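Portable Chargers: Frequently Asked Questions
Jirnstead Outdoor and Travel Supply, Customer Help
Last updated 09/11/2018

Can I take a power bank on an airplane?

In most cases, yes, in carry-on baggage only. Spare lithium batteries, including power banks, are not accepted in checked bags. The limit most airlines apply is 100 watt-hours (Wh) per battery without prior approval. Check with the airline before you travel, as some set tighter limits on the number of units per passenger.

How do I find the watt-hour rating?

Look for a value followed by Wh on the label. If only milliamp-hours (mAh) are given, multiply the mAh by the nominal cell voltage (usually 3.7) and divide by 1,000. Use the cell voltage, not the 5-volt output, for this calculation. The Olell is rated at 94 Wh and the Farkoris at 109 Wh. The Farkoris therefore needs airline approval and the Olell normally does not.

My charger says 10,000 mAh but it does not deliver that to my phone. Is it faulty?

Probably not. The printed capacity refers to the cells at 3.7 volts. The output is raised to 5 volts, which lowers the milliamp-hour figure, and the conversion circuit loses some energy as heat. A unit marked 10,000 mAh that converts with 90 percent efficiency delivers 6,660 mAh at 5 volts. Cable resistance and losses in the phone reduce this further.

Which cable should I use?

Match the plug to the port before applying any force. A USB-A plug fits in one orientation only. Micro-USB plugs also fit one way and are narrower on one side. USB-C plugs can be inserted either way up. If a plug stops short, remove it and check for lint in the socket. Dust can be cleared with dry compressed air. Do not use a pin, a paper clip or any liquid.

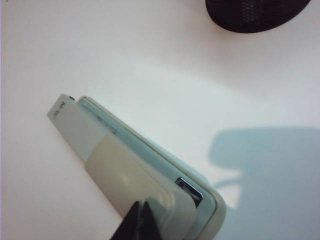 Socket at the rounded end of a flat, pale green device.

Long or thin cables drop voltage. If charging is slow, try a shorter cable before returning the unit. Cables sold as "charge only" have no data wires, and some phones will draw a reduced current from them.

Can I charge the power bank and a phone at the same time?

This is called pass-through charging. The Boonchu supports it. The Olell and Farkoris do not, and will switch off the output while the input is connected.

Why does it turn off when I charge earbuds or a fitness band?

Small devices draw very little current, and the power bank reads this as no load. On the Boonchu, press the button twice to enter low-current mode. The mode ends after 2 hours and must be set again.

How should I store a power bank I am not using?

Charge it to half, disconnect all cables and keep it in a dry place at room temperature. Top it up every three months. Do not leave it in a parked car. Storage at full charge and high temperature shortens cell life more than normal use does.

The case has swollen. What should I do?

Stop using it. Do not charge it, press on it or puncture it. Place it on a surface that will not burn, away from anything that will, and contact your local hazardous waste office for drop-off instructions. Do not mail it to us. Swollen lithium cells cannot be shipped as ordinary returns.

Does the warranty cover loss of capacity?

Gradual loss is normal wear and is not covered. Sudden loss within the warranty period is covered. Include the order number and the serial number from the label.

Who do I contact about a return?

Returns and exchanges: Zamfira Roman, Customer Help
Technical questions and battery documents for air travel: Nipon Meesuk, Product Support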